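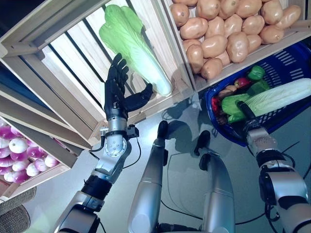
Napa cabbage in a wooden crate, with a crate of potatoes behind it.

XML sitemap

An XML sitemap is a file that lists the addresses of pages on a website so that search engines can find them. It is written in a fixed format meant to be read by software, and it usually sits in the top folder of the site under the name sitemap.xml. Site owners use sitemaps to tell crawlers which pages exist and when each one was last changed.

A sitemap does not control how a page ranks, and listing an address does not guarantee that it will be indexed. Search engines treat the file as a set of suggestions. Pages can also be indexed without being listed, usually because the crawler reached them through links.

Background

Early search engines found new pages almost entirely by following links. This worked well for small sites with simple menus but poorly for large catalogs, for archives reached through a search form, and for new sites that few others linked to. Some webmasters built long HTML pages of links, known as site maps, to help visitors and crawlers alike. The XML format separated the two uses. The HTML page stayed as a help for readers, and the XML file was made for crawlers only.

Structure

The file opens with an XML declaration, followed by a container element called urlset. Each page has its own url entry inside the container. An entry must include loc, the full address of the page. It may also include lastmod, the date of the last significant change, along with changefreq and priority. The last two are ignored by several major search engines, and many sitemap generators leave them out.
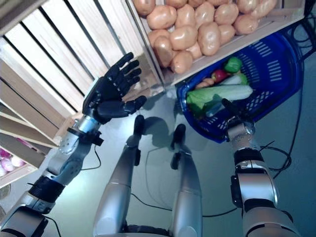 Addresses must be written in full, with the protocol, and must match the form the site uses. A site that serves its pages with "www" should list them that way. Certain characters, such as the ampersand, have to be replaced with their escape codes or the file will fail to load. The file must be saved in UTF-8.

Size limits and index files

A single sitemap may hold up to 50,000 addresses and may not be larger than 50 MB before compression. Sites that go over either limit split their list into several files and tie them together with a sitemap index, which lists other sitemaps in place of pages. Many smaller sites also split their files by type, keeping posts in one, products in another and category pages in a third. This makes it easier to see which part of a site has indexing problems.

Extensions exist for images, video and news articles. They add further elements to each entry, such as the address of an image file or the title and publication date of a news story.

Creating a sitemap

Most content management systems can produce a sitemap on their own or through a plugin, and the file is updated when a page is published or removed. Sites built by hand can use a desktop crawler, which follows the links on the site and writes the results to a file. A sitemap made this way will miss pages that have no links pointing to them, and it must be made again whenever the site changes.

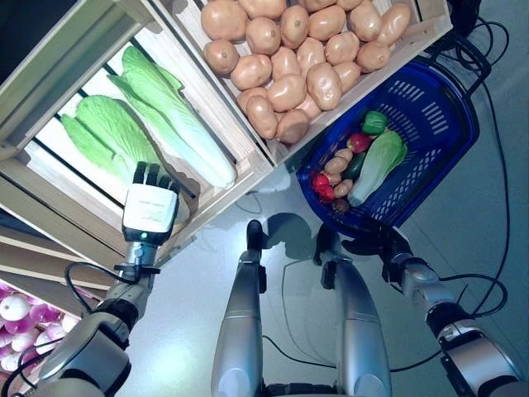

Reading time: 5 min

Submission

There are 2 common ways to tell a search engine about a sitemap. The first is to add a line to the robots.txt file beginning with "Sitemap:" and giving the full address. The second is to submit the address through the webmaster tools offered by the search engine, which then reports whether the file could be read and how many addresses were found in it.

Common errors

A sitemap should list only pages that the owner wants to appear in search results. Frequent mistakes include listing pages that redirect elsewhere, pages that return a "not found" error, pages blocked by robots.txt, and pages marked noindex. Duplicate addresses that differ only by a tracking code are another source of trouble.

Incorrect dates are also common. Some systems set lastmod to the current time each time the file is generated, so that every page seems to have changed at once. Search engines that notice this may stop using the dates from that site.

The web consultant Lech Tokarz described one such case in his notes on Stistholm, an online store for garden supplies. The store's sitemap held 3,591 addresses, of which some 73 percent were filtered product lists with nearly the same content. After these were taken out in May, the indexing report became short enough for the staff to check by hand. Tokarz gave no figures for traffic and made no claim that rankings had changed.

Use on small sites

Opinions differ on whether small sites need a sitemap. If every page can be reached from the home page through ordinary links, a crawler will usually find them all. A sitemap may still be useful for a new site with few incoming links, and the report that comes with submission can show problems that would otherwise go unnoticed.

See also

Canonical link element
Robots.txt
Web crawler
Web feed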